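# Drying and wiping tips picked up at the Brunet open day

Brunet opened its workshop on a Saturday in April, and I went mostly to see the Kimby arm put dishes in a rack. I came home with two pages of notes on wiping things by hand. Solange Bouvier ran the cleaning bench. She spends her days showing household jobs to the people who program the arms, and she has had to slow every job down and look at it.

The demonstration ran 4 times, with one arm and one person side by side. The arm is good at picking up a plate and putting it down in the same spot. It is poor at cloths. A cloth changes shape every time it is touched, and the Kimby dropped it or bunched it on most tries while I was watching. Solange said they have recorded 1,105 wipes by hand so far and expect to need a lot more.

## Wiping round things

- Start at the rim and go in toward the center. Water collects against a raised edge, and if you begin in the middle you drag it back across the part you just dried.
- Turn the item, keep the wiping hand where it is. Your supporting hand goes underneath.
- Use a corner of the cloth for the angle where the rim meets the flat part. A folded edge is too thick.
- Do the underside last, then set the item down on something dry.

Dark, glossy surfaces show every drop, so they are the best thing to practice on. Tilt them toward a window or lamp before you decide you are done.
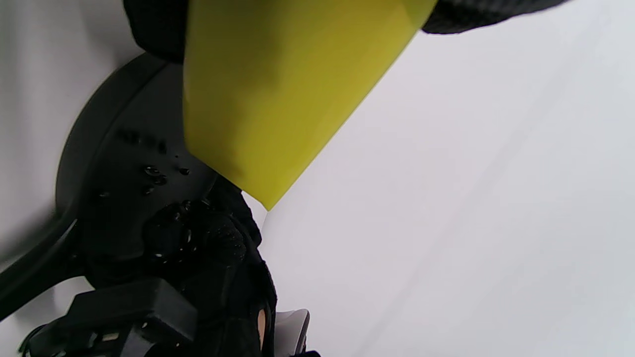
Gloves help with grip, but a knit pair holds water. Once they are damp they leave marks on whatever you have finished. Solange keeps a second pair on the bench and changes over halfway through a batch. At home I do the same with two dish towels, one for the first pass and one for the last.

## Cloths

Wash new cloths before the first use, without fabric softener. Softener leaves a coating and they push the water around afterward. Keep one color for dishes and another for the floor — the Brunet people do this too, mainly so the arm can tell them apart.

A cloth that has gone stiff can sometimes be saved with an hour in hot water and a splash of white vinegar. If it still feels like cardboard when it dries, cut it up for the garage.

## Setting up the counter

The bench was plain and had very little on it, and I have copied that. Wet items on the left, cloth in the middle, dry items on the right. Swap sides if you are left-handed. Leave enough room to put something down without looking.

The next open day will be at the Harkus building across the road, with more space for visitors. Places are limited to 100, and the morning slots go first.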